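Checking the instruments on a suturing bench before you believe the software

Posted by Howard Hebden, bench notes, Jordale training lab

Every supplier will tell you their surgical robot looks after itself. It homes on power-up, it counts the uses left on each instrument, and it puts up a green tick when it is happy. I have learned to treat the green tick as an opinion. What follows is the routine we use on our two-arm suturing bench, which runs practice sessions on tissue blocks and never goes near a patient. If yours is used for anything clinical, close this page and ring the manufacturer.

You will need a torch, a hand lens, lint-free cloths, the neutral cleaner your instrument maker allows (check, don't guess), a few spare needles with thread, and a practice block you don't mind spoiling.

1. Look before you power up. Take each instrument off its arm and turn the wrist under the lens. You are after frayed cable strands, dried muck in the pulleys and a pivot pin that stands further out than it did last time. Joanne Dunmore keeps close-up photos of every wrist when new, and I used to think this was fussy. It has settled several arguments.

2. Work the wrist by hand. Turn the input discs slowly through their full travel. It should feel the same all the way. A gritty patch usually means cleaning was rushed. A slack patch means a cable is going, and no amount of recalibrating will bring it back.

3. Refit, home, then home again. Write down the joint offsets both times. If the two sets differ by more than your own limit, reseat the sterile adapter and start over. The software will accept the first set whatever it is, so the second homing is for your benefit.

4. Check the jaws on a needle. Closing on thin air proves very little. Hold a curved needle across the jaws, ask for full grip and try to turn it with forceps. Worn jaws let it roll. Do this on both arms, even if one is "only" the grasper.

5. Run stitches on tissue. Foam pads are kind to a poor wrist. A wet block is slippery, it shines in the cameras and the thread sticks to it, so faults come out early.
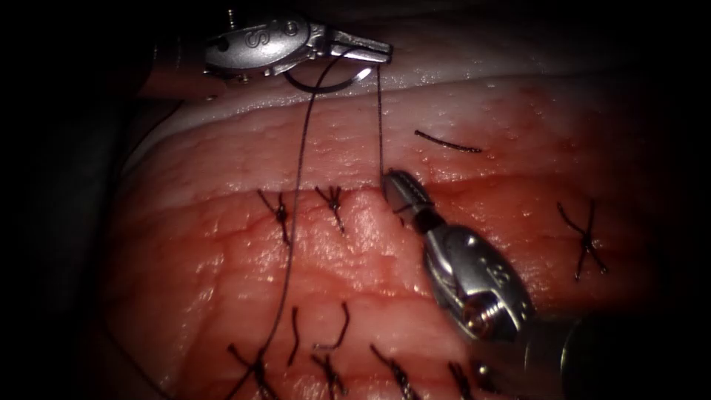
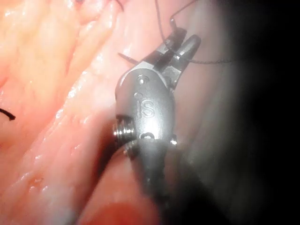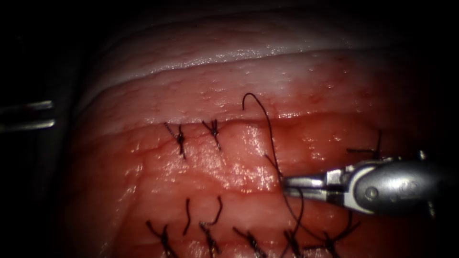 Stitch check on the bench: instrument, dark thread and moist tissue.

6. Judge the arms by the thread. Pull a strand snug and hold it still. If the line goes slack with no command given, suspect cable stretch or a tired motor brake. If the jaws tremble, look at the cable tension before you start fiddling with control gains. Amber Crabtree lost most of July to gains on our left arm and the fault was a loose screw in the mount.

7. Hand the thread from one arm to the other. This is where camera calibration shows itself up. If one arm keeps closing 3 mm short of where you can plainly see the strand, redo the registration between camera and arm. Don't let people learn to aim off. They will, and then they will complain when you fix it.

8. Clean at once. Tissue juice dries hard inside a wrist. Flush, wipe, dry, and move the joints while they drain. We throw the thread ends away before they can find their way into a pulley.

How often? Steps 1 to 4 before every session. We do the whole list every 55 hours of arm time, having started at 75 and not liked what we found in the wrists. I have seen a sales sheet promise 4,000 cycles between inspections. On what material, and with whose hands on the controls, it didn't say.

Updated August 8, 2025: step 3 reworded after Beryl Goodall pointed out that the old version had you reseating the adapter with the arm still live. Power the arm down first.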